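4.2 葉ものの置き場所としての木の棚

さて、ここからは葉ものの話をします。前の節では根菜と瓶ものを扱ったのですが、正直に書くと、私がこの調査でいちばん楽しみにしていたのは葉もののほうでした。じゃがいもはどこに置いてもだいたいじゃがいもの顔をしていますが、葉ものは置かれた場所で見え方がずいぶん変わるんです。かさばるし、丸まるし、向きを決めるのもむずかしい。棚の仕切りの幅が少し違うだけで、入れる人の手つきまで変わってきます。

まず言葉を整理させてください。この論文で「区画」と呼んでいるのは、棚を仕切りと底板で区切ったひとつ分の空間のことです。Ollauの聞き取りでは「部屋」と呼ぶ人が多く、Lindierでは「口」と呼ぶ人もいました。「口に入れる」という言い方はとても好きで、できればそのまま用語にしたかったのですが、共著者のJosefien Cuypersに「読む人が食べる話だと思う」と止められました(たしかにそうです)。というわけで、地味ですが区画で通します。

聞き取りに応じてくれたのは86世帯で、そのうち葉ものを冷蔵庫の外に置くことがあると答えたのは20世帯でした。少ないと思われるかもしれません。私は多いと思いました。冷蔵庫が普及して久しい地域で、白菜やキャベツを丸ごと木の棚に置く習慣がこれだけ残っているとは予想していなかったからです。2月の予備調査では季節のせいもあって話がほとんど出ず、この節そのものを落とそうかと相談していたくらいです。落とさなくてよかった!

理由をたずねると、答えはかなりばらけました。冷蔵庫の野菜室に丸ごと一玉は入らない、というのがいちばん素直な答えです。ほかに、見えるところにないと忘れる、という人がいました。Kongkaewの年配の方は、葉ものを奥にしまうのは「客を裏口に通すようなもの」だとおっしゃっていて、これは記録しながら思わず笑ってしまったのですが、あとで読み返すとなかなか大事なことを言っている気がします。葉ものは台所に立ったときに最初に目に入るべきもの、という感覚があるんですね。

置き方については、大きく二つの傾向がありました。ひとつは根元を下にして立てる置き方、もうひとつは横に寝かせる置き方です。立てるほうは料理の本などでもよく勧められるのでしょう、知識として知っている人は多かったです。ところが実際にどうしているかを聞くと、横に寝かせている人がけっこういる。区画の高さが足りないから、という単純な事情もありますし、立てると倒れて隣の区画の前まで葉が広がるのがいやだ、という声もありました。私自身も家では寝かせる派なので、ここは少し肩入れして読んでしまっているかもしれません。

もう少し細かいことを言うと、寝かせる人のあいだでも、葉先を手前にするか横にするかで意見が分かれます。根元を持って引き出したいから根元が手前、という人もいれば、葉先の具合を毎日見たいから葉先が手前、という人もいます。Chepkoech Mugoはこの違いを「取り出す人の都合」と「見張る人の都合」と名づけていて、本論文でもこの呼び名を借りることにしました。図7に示すのは、明るい色の木の棚に葉ものがある場面です。とくに二枚目の横向きの姿勢は、聞き取りで出てきた「寝かせる」という言葉を考えるときに、私が何度も見返したものです。

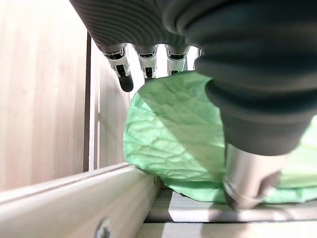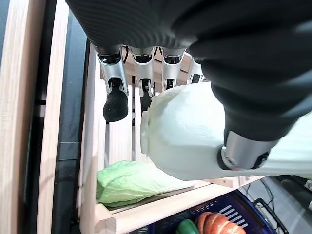

図7 木の棚と葉もの。一枚目は区画の底にあるしわの寄った明るい緑の葉状のもの、二枚目は指のあいだに横向きに持たれた、白っぽい緑の大きな白菜またはキャベツの類。

図7を並べて見ると、まず色の違いが目にとまります。一枚目の緑は明るくて、光を通しそうな薄さです。細かい筋が枝分かれしていて、左のほうがふっくら盛り上がっている。二枚目のほうはぐっと白っぽく、丸みのある葉先が左を向いています。どちらも淡い木の色と並んでいるわけですが、背景の色が静かだと、葉ものの色ってこんなに立つのかと思いました。Gelthamで棚を手づくりしている方が「木は塗らない、野菜が負けるから」と言っていたのを思い出します。このときの聞き取りメモには11/25/21と日付が入っていて、その下に私の字で大きく「負ける?」と書いてあります。当時はよくわかっていなかったんです。

つぎに考えたいのが、しわと盛り上がりのことです。平らな底板の上に葉ものを置くと、当然ですが全部の面がぴったりつくわけではありません。浮いているところがあり、ついているところがある。聞き取りでは、このすき間をありがたがる人と気にする人がいました。ありがたがる人は、空気が通るから底に何も敷かないと言います。気にする人は紙や布を敷いて、葉が板に当たるところをやわらげようとします。何か敷くと答えたのは葉ものを外に置く20世帯のうち14世帯でした。敷くものは新聞紙がいちばん多く、古い手ぬぐい、封筒を開いたもの、と続きます。封筒は予想外でした(切手のところは切り取るそうです)。

それから、大きさの問題があります。丸ごとの白菜を片手で持つのは、考えてみるとけっこうたいへんな動作です。葉先はやわらかくて、強く握ればつぶれそうだし、弱ければ滑りそうだし、しかも重さがどこにあるのか持ってみるまでわからない。区画に入れるときは上の板や横の仕切りにも気をつかいます。聞き取りのなかで、この動作を身ぶりつきで説明してくれた方が何人もいらっしゃいました。録音には「こうやって、こう」としか残っていなくて、書き起こしの段階で私はかなり泣きました。次に同じことをする方には、手の動きのメモをその場で取ることを強くおすすめします。

身ぶりのメモが残っている分だけで言うと、上から手をかぶせるように持つ人と、下から手のひらで受ける人がいます。上からの人は、棚の手前に十分な空きがある台所に多いようでした。下から受ける人は、区画が胸より高いところにある場合が目立ちます。棚の高さが持ち方を決めているのか、持ち方のくせに合わせて棚の段を選んでいるのか、今回の資料からは決められません。私は前者だと思っていますが、Josefienは後者だと言ってゆずらず、この段落は三回書き直しました。

区画の寸法についても触れておきます。棚を見せてもらった家では、葉ものを入れる区画の幅を測らせてもらいました。既製の棚で葉もの用に使われやすいのは、幅が70センチを超えるような広いものではなく、もっと狭い区画です。広いと葉ものが転がるので、隣にかごや瓶を置いて押さえにする。すると今度は、その押さえを先にどけないと取り出せない。こういう小さな面倒の積み重ねで、いつのまにか「葉ものはこの口」と場所が決まっていくようです(あ、区画です)。

決まった場所というのは強いもので、Ollauのあるお宅では、その区画に葉ものがない日でもほかのものを入れないそうです。物が多くて困っているとおっしゃるのに、そこだけは空けておく。理由を聞いたら「白菜が帰ってくるから」とのことでした。私はこの答えがすっかり気に入ってしまって、研究会で話すたびに引用しています。ただ、同じように空けておく家がほかにどれだけあるのかは、質問票に項目を入れていなかったのでわかりません。次回の質問票には入れます。

一方で、外葉の扱いはきれいにまとまりませんでした。外葉をつけたまま棚に置いて使うときにはがす人、置く前にはがしてしまう人、はがした葉をもう一度上からかぶせておく人。かぶせる人の話はとくに面白くて、いちど離れた葉がふたのような役目をもらうわけです。ところが本人にとっては当たり前すぎるらしく、こちらが身を乗り出すと不思議そうな顔をされました。葉が一枚だけになったとき、それを野菜と呼ぶのか、包むものと呼ぶのか、もうくずと呼ぶのか。呼び名の一覧は付録Bに入れましたので、興味のある方はそちらをご覧ください。豆類とその乾物については4.3で扱います。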